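Storage Basket Sorting, Spring Clear-Out

Tuesday, April 24, 2018

We spent the day going through the shelving in the back hall at Badow and pulling out every plastic basket we own. Most of them had been bought in January, when the old cardboard trays were thrown away, and they had since drifted into every room in the building. The aim was to get them back in one place, match them up by color and decide what each color should be used for. This page has one picture from the sorting table and notes on the groups we ended up with. It is mostly meant for people who use the shelves and were not there.

Sebastian Voicu brought the baskets over a few at a time. Marin Hoxha took the first batch, which was the one with all three colors in it. The total came to 159, including the ones from the Murakami room, which we had forgotten to put on the list.

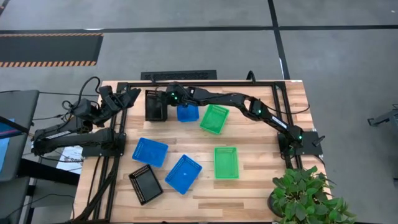
Blue, green and black baskets on the butcher-block table, before stacking.

The mixed batch. We left the baskets at whatever angle they landed and sorted from there. The small blue ones are the size that fits the narrow shelf by the window, two to a row.

Blue

Blue is now for small parts and anything that goes back and forth between rooms – tape, clips, markers, spare batteries. There are more blue baskets than any other color, so they get the everyday jobs. Please put them back empty.

Green

Green is for paper goods and fabric. The perforated sides let you see roughly how full a basket is when it is on the middle shelf, and Delwyn Katene asked for these to be kept at eye level. Four of the green ones have gone to the sewing cupboard and will stay there.

Black

Black is for tools and cords. Mereana Henare has already filled 13 of them with extension cords, one cord to a basket, with a paper tag on the plug end. If you borrow a cord, take the basket with it. The remaining black baskets are on the bottom shelf.

Stacking

Same color, same size, no more than six high. Taller stacks lean and then jam, and it takes two people to get them apart. Baskets of different sizes look as if they nest but they catch on the rim. If a stack is stuck, twist it a little before pulling.

Cracked and spare

We set aside 18 baskets with split corners or broken mesh. Gilles Arnaud is going to try mending the better ones with cable ties. The rest will go out with the recycling. There is also a box of clip-on label holders from Vulla, enough for the top two shelves. They fit the green and black baskets but are loose on the small blue ones, so those have been marked with tape.

Still to do

The Casier shelf unit needs one more bracket before it can take weight, so leave it empty for now. The labels for the bottom shelf have not been printed. If you have baskets at home or in your car, bring them back and leave them on the floor under the window – Marin will put them away with the right color.

Questions about where something has gone can be left on the clipboard by the hall door.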